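Rillum Dedicated Server and Modding FAQ

Applies to the current stable branch. Answers for the experimental branch are marked where they differ. Maintained by Tsz-kin Wu and Fouzia Abbasi. Corrections go in the Server Hosting section of the forum.

GENERAL

Do I need to own the game to run a dedicated server?

No. The server package is a separate download and does not check for a game license. Every player who connects does need a license.

Which operating systems are supported?

64-bit Windows and 64-bit Linux. The Linux build is tested on two distributions only, both listed in the readme that ships with the package. Other distributions usually work if the C library is recent enough. There is no macOS server build.

How much memory does a server use?

It depends on the number of loaded chunks, which depends on how far apart the players are. A settlement where everyone lives in the same valley uses much less memory than the same number of players spread over the map. Start with 4 GB and watch the "resident" line in the status output. If it stays above three quarters of the limit for long periods, raise the limit or lower chunk_keep_radius.

Does the server use more than one CPU core?

Partly. World generation, path searches and saving run on their own threads. Entity updates, crafting queues and fluid simulation share the main thread. A fast single core helps more than many slow ones.

Can players on different versions connect to the same server?

The first two parts of the version number must match. The third part may differ. A client with a mismatch gets error 17 and is returned to the menu.

INSTALLATION AND CONFIGURATION

Where is the configuration file?

In the server folder, named server.cfg. It is created the first time the server starts. Changes made while the server is running are ignored until restart, except for the message of the day and the ban list, which are read again every minute.

What is the maximum number of players?

The max_players setting accepts values up to 228. This is a protocol limit. It says nothing about performance, and few machines will hold a steady tick rate anywhere near it. The default is 7.

Which ports have to be open?

One UDP port for game traffic and one TCP port for the remote console. Both are set in server.cfg. If you do not use the remote console, set console_port to 0 and leave the TCP port closed. Do not open the console port to the internet with the default password. The server prints a warning at startup if you do, but it will still start.

My server does not appear in the public list.

Check these in order:

1. public_listing is set to true.
2. The server name is not empty and has no line breaks.
3. The UDP port can be reached from outside your network.
4. The system clock is correct. The listing service rejects announcements with a time difference of more than a minute.

After a successful announcement it can take up to five minutes for the entry to show. Players can connect by address during that time.

What does tick_budget do?

It sets how many milliseconds the main thread may spend on low-priority work in each tick: crop growth, decay, ambient animals. When the budget is used up, the remaining work moves to the next tick. A low value keeps movement and combat smooth but makes crops grow unevenly across the map. Leave it at the default unless you have measured a problem.

SAVES AND BACKUPS

How often does the server save?

Every ten minutes by default, and at shutdown. Change the interval with autosave_minutes. Saving runs in the background, although players may notice a short pause at the start while the state is copied — this grows with the number of placed blocks and stored items.

Can I copy the save folder while the server is running?

Not safely. The folder holds an index file and many region files, and a copy made during a save may contain an index that does not match the regions. Use the backup command from the console. It waits for any running save to finish, holds the next one, writes an archive and then releases the lock.

The server reports a damaged region file. Is the world lost?

No. Each region file covers one area of the map. Stop the server, take the named file from your latest backup and put it in the regions folder. Then start the server with the -reindex option. The restored area goes back to the time of the backup, and everything else keeps its current state. Items that were carried out of the area after the backup will exist twice.

If you have no backup, delete the damaged file. The area will be generated again from the seed, without any buildings.

Can I move a single-player world to a server?

Yes. Copy the world folder into the server's saves folder and set world_name to match. The first player to connect with the account that created the world gets the original character. If that account never connects, the character stays in the file and does no harm.

MODS

Where do mods go?

In the mods folder, one subfolder for each mod. Archives are not read and must be extracted first. Each subfolder needs a manifest at its top level. The most common mistake is an extra folder layer left over from extraction.

Do players have to install the same mods?

It depends on the mod. The manifest has a "side" field with three possible values: server, client or both. Server mods are invisible to players. Mods marked "both" must be installed by every player in the same version. The server sends its list at connection, and the client shows which entries are missing.

In what order are mods loaded?

Dependencies first, then alphabetically by folder name. If two mods change the same value, the one loaded later wins. The load log records every overwritten value along with the names of both mods. Check there first when a recipe or building cost is wrong.

What are the limits for custom models?

Each mesh may have up to 1,000 triangles at the highest detail level. Larger meshes are rejected at load and replaced by the placeholder cube. Moving parts must be separate nodes with their pivot at the joint. Scale must be applied before export, otherwise collision shapes will not line up with the visible mesh.

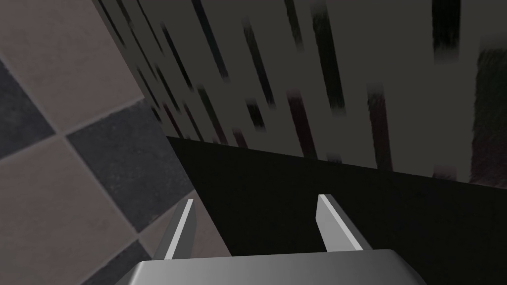

Why does my custom building look black in the game?

The usual cause is inverted or missing normals. Recalculate them in your modeling program and export again. If the building is black only at night, the material has no ambient value — set it to at least the engine default given in the material reference.

Can a mod add new script functions?

Mods may define functions inside their own namespace. They may not replace engine functions. Calls between mods go through the shared table, which is filled in load order, so a mod that calls another must list it as a dependency.

Otura's extended crafting mod stopped working after the last update.

The crafting queue format changed. Version 7 and later of the mod use the new format. Items queued under the old version are returned to the nearest storage building on first load. If there is no storage building in range, they are dropped on the ground at the workshop entrance.

PERFORMANCE

Players report rubber-banding, but CPU use is low.

Total CPU use is misleading here. On a machine with many cores, one fully loaded core shows as a small share of the total. Run the "profile" command for at least a minute and read the main thread column. If the average tick time is above the target, the main thread is the limit. If it is below, look at packet loss.

Which structures cost the most?

Long conveyor loops, open water channels on uneven ground, and animal pens without a feeding limit. Walls, roofs and decorations cost almost nothing once placed. Kwan-ho Chiu keeps a pinned forum thread with measured tick times for each building type, including those from the larger mods.

Does lowering the view distance help?

It reduces network traffic and chunk loading. It does not reduce simulation cost, as active structures keep running in every loaded chunk no matter who can see them.

ADMINISTRATION

How do I give someone admin rights?

Add their account number to admins.txt, one number per line, and restart. Display names are not accepted, as they can be changed at any time. The account number is printed in the log when the player connects.

Can I give limited rights?

Yes. Add a level after the number, separated by a space. Level 1 can mute and kick. Level 2 can also ban and teleport. Level 3 can use every command. A line without a level counts as level 3, so check older files after moving from a version that had no levels.

How do I restart the server on a schedule?

There is no built-in scheduler. Use the one provided by your operating system and send "shutdown 300" through the remote console. The number is the warning time in seconds. Ending the process directly skips the final save.

Are there translated versions of this page?

Marjatta Miettinen maintains the Finnish version. The German version has not been updated since November and still describes the old configuration format.

Where do I report a server crash?

In the bug tracker, under Dedicated Server. Attach the crash file from the logs folder, your server.cfg with the passwords removed, and the load log if you run mods. Reports without a crash file are closed after two weeks.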